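Recording two-handed demos with the hand-held grippers

Quick write up for whoever takes over the collection shifts in January. Junhao Yin asked for it, Fengying has checked the calibration part, the rest is mine so shout if something's wrong.

What it's for: the Storkard policy learns from people doing the job with the grippers in their own hands. No arm, no teleop. Camera on the head sees the room, the marker cubes on top of each gripper give us where the hands are. That's more or less the whole method. If the cubes can't be seen the demo is no use, so most of what follows is about keeping them in view.

Before you start

Charge everything the night before. Check both gripper cables for kinks where they leave the handle. Run them down and behind you, not across your front, or you'll catch one with a knee on the first lift.

Wipe the cubes with a dry cloth. Fingerprints on the black squares do matter, Rosaire lost most of an afternoon to that.

Start Proditlow on the logging machine, wait for the green line. Left gripper first then right. If you plug them in the other way round the names swap and you won't see it until replay. Yes it should be fixed. No it isn't.

Calibration

Stand facing the marker panel, arms out, both cubes showing. Open and close each gripper fully, 3 times, slowly. Then turn each wrist through its whole range. Look at the residual on screen. Anything over 4 mm, do it again. If it's still over after a second go, restart Proditlow, don't keep waving your arms about.

Recording a board carry

Start with the board upright. Take hold of opposite edges, jaws flat on the board, both hands at the same height. Squeeze until it stops slipping and no more, people grip far too hard and then the force trace is just a flat line at the top.

Hold still for a second. Lift. Walk at normal speed, turn, set down, let go, hold still again. The two still bits are how the segmenter finds the ends, so dont skip them.

Keep your head tipped down a little so the cubes stay in shot. Feels silly. You get used to it. Other people can be working in the same room, leave them to it, we want the busy backgrounds. In the first round everything was shot against one bare wall and the policy was hopeless as soon as it got anywhere with furniture.

Do 17 good ones per session, then swap with someone. Past that your wrists go and the paths get sloppy.

What to throw away

Any demo where a cube is lost for longer than 6 frames in a row. Any where you dropped the board and picked it up again as if nothing happend. Keep the ones with a small regrip half way, Zhuoran tested with and without and the policy trained on regrips recovered from a bad grasp far more often. That's the result we're writing up, so please label them properly: "regrip" in the notes box, lower case, no full stop.

Uploading

Copy to the Tateo drive before you leave. Not the next morning. Fouad Tarawneh has write access if yours isn't sorted yet. Folder name is your initials plus the task, then the session number.

Replay at least one demo all the way through before you unplug, with the overlay on, and check the left and right traces sit on the correct hands.

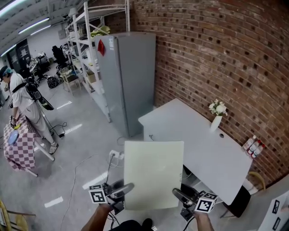 If the overlay drifts off to one side over the length of the carry, it's nearly always the head camera strap working loose. Tighten it, recalibrate, redo the session from the last one that looked right.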